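The Slow Business of a Good Hand Cream

January 25, 2020

Sarla Jaiswal sells one thing. It is a hand cream, it comes in an unscented version and a sandalwood version, and she has made it under the name Priline for six years out of a rented unit in Grasmont.

She started out as a nail technician. Her own hands cracked every winter from acetone and constant washing, and the creams she bought left a film that ruined a fresh coat of polish. "I wanted something that was gone in a minute," she says. "My clients were sitting there with their hands in the air."

The first version was shea butter and almond oil, and it was too greasy. The recipe she sells now took 31 batches. It has less butter, more glycerin and a little oat extract, and it goes on thin. A tube costs $13.

Most of her orders still come from salons. Shalini Nishad, who runs a two-chair studio called Lodhi, keeps a tube at each station and uses it before the top coat wipe.

"I tried the fancy ones," Nishad says. "They smell wonderful and then the polish won't stick."

In September, Jaiswal got her first shelf in a store, at the beauty chain Nudley. Yogesh Bhatia, the buyer there, asked for a smaller tube and a plainer label. She agreed to the tube. The label stayed, with its orange border and her mother's handwriting.
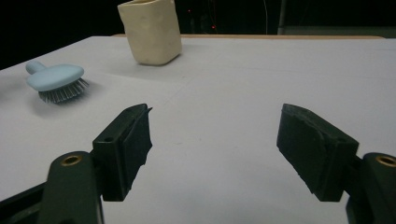 The store orders have changed her week. She used to mix on Mondays and pack whenever she had time. Now she mixes twice a week, and Ibrahim Ogunleye comes in to fill and seal. More than 2 stores have asked about a foot cream — she has a test batch going, but she isn't happy with the texture yet.

For anyone whose hands are rough by late January, her advice is short. Use cooler water. Put cream on while the skin is still damp, and work it into the cuticles before bed. Cotton gloves help if you can sleep in them. Jaiswal can't.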